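4. Fold striped knitwear once along its length before hanging.

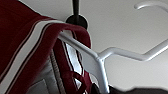
5. Knitwear goes on the Gulell rail, shirts on the Leka. Keep the cream band of a maroon garment free of twists where it passes over the hanger. Maximum 14 hangers per rail.

**Caution** – do not drag the unit over carpet tiles. Lift it from both ends. 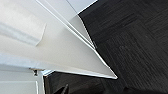 Berwyn Jarman adds that on carpet the feet should be levelled again after 19 days, before any heavy coats go in.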